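Turnitside Help > Teaching by demonstration > Data collection

Is hand-held gripper demonstration really worth it over remote control for small sorting tasks?

Asked in February, 8 replies hidden by moderators (off topic)

I've been handed the job of deciding how we record demonstrations for a tidying task and I would like to hear from people who have done it and aren't selling anything. The task is putting small objects into a plastic organizer, the kind with a hinged lid and little compartments. A contact lens case is one of the objects.

The pitch from Jerlow (they sold us the arms) is that you skip remote control altogether. A person holds a gripper in each hand, does the job on a table, and the recording is turned into training data. They say anybody can do it after 15 minutes. I've heard that sort of sentence before. Last year it was "anybody can drive the arms remotely after an afternoon" and we ended up with one person who could do it well and three who could do it badly.

So we set up a table and tried it.
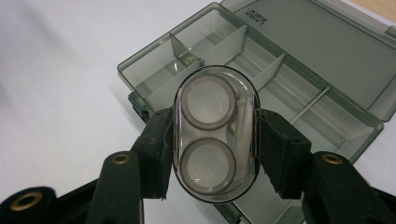
What bothers me is that the hand-held version is too easy. When I drive an arm remotely I can't feel anything, so I go slow, and the arm also can't feel anything, so at least we're even. With the grippers in my own fists I notice right away if something is about to slip and I squeeze a bit harder without thinking about it. Does any of that end up in the data? The recording has the finger opening and the position. It doesn't have whatever my wrist knew. I asked Jerlow and got a link to a page with a graph on it and no units on the side.

Second thing. People's arms go places the robot's arms don't. I can roll my elbow out and come at a compartment from over the lid. Our arms can't. I'd like to know how many of the demonstrations we'd have to throw away for that, and nobody selling the grippers seems keen to give me a figure.

Third, the clear plastic. Clear case, see-through box. I have trouble seeing the edges myself on the playback.

We have budget for one approach. Remote control is slow but I know exactly what's wrong with it. Which would you pick, and have you run the result on a real arm, not only watched the loss go down?

Edit: yes, I know about doing both. See "budget for one approach."

Edit 2: to the person who messaged me, the lid is open before the recording starts. Opening it is a separate argument.

Answer 1 (accepted)

I've done both on a setup close to yours and I'd take the hand-held grippers, with less enthusiasm than the brochure.

On throughput: our project (Tivinen, small parts into trays) ended with 3,217 recordings we kept. I don't believe we'd have got to a third of that driving remotely, going by the pace of the month we spent trying. That's the whole case for it, as far as I'm concerned. The individual recordings are not better. I'd say a good remote demonstration is worth more than a good hand-held one, for the reason you give: whatever the operator did, the arm did too, so you know it's possible.

On reach: you're right and it's worse than you expect at the start. In our first batch 22 percent had at least one pose the arms couldn't make. Most of it came from two habits. People crossed one hand over the other, and people leaned in over the work. We put tape on the table for where each gripper starts, told everyone which hand owns which side, and had them stand still. It dropped a lot. I don't have a clean number for afterward because we changed the arm mounts in the same week, which was dumb of us.

Run the reach check the same day you record. If you leave it to the end of the month you will find out that your fastest person has been doing it wrong the entire time. 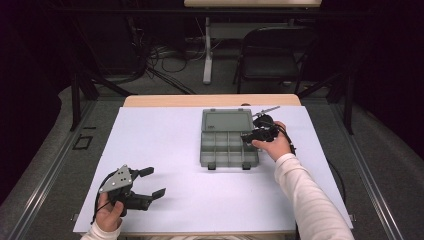
On the squeezing, I don't have a good answer. We told people to close fully on rigid things and let the pads give. For anything that can crack or pop open I'd be suspicious of the data whatever method you use. A two-piece case or anything with a snap lid, try it on the arm after the first hundred recordings and don't wait for the full set. If the policy drops it or crushes it you've lost a couple of days.

Clear plastic: change the lighting between sessions. If you don't, the policy learns your highlights. We had one that worked at 10 in the morning and was useless by mid-afternoon, and it took an embarrassing amount of time to suspect the window. A plain matte surface under everything helps people watching the playback. I'm not convinced it helps the model, and if your real surface is something else it may hurt.

And yes, run on a real arm. Ours placed parts well enough for us to continue. It was bad at anything that needed a second try, because our demonstrators hardly ever missed. Ask people to keep the recordings where they fumbled and then fixed it. They'll want to delete them.

Answer 2

Remote control. I don't trust anything where the robot wasn't in the room. Used the Marinho leader arms for a year, they're ugly and your shoulders hurt but every demo is one the robot has done. If it takes too long, simplify the task.

 Comment: "simplify the task" is not something I get to tell the people paying for the task.

 Comment: Fair but then they should pay for the time.

Answer 3

Not a full answer, but check your finger pads before you blame either method. The rubber wears and the corners chip, and if the hand-held pads and the pads on the arm are in different condition you're comparing two different grippers. We swapped both sets together and wrote the month on the back with a paint pen. Before that we'd argued for weeks about whether the demonstrations were any good.

Also, 15 minutes to learn is about right for holding the thing. Doing it the same way twice takes longer. I'd throw out everybody's first session and not tell them.

 Comment (original poster): The pads are a good point, I hadn't compared the two sets. Accepting the first answer because it has a number in it that makes the method look bad. Going to record a small batch, run the reach check that evening, and put it on the arm before we sign for anything more. If the lens case ends up on the floor I'll post it.

 Comment: Post it if it works too.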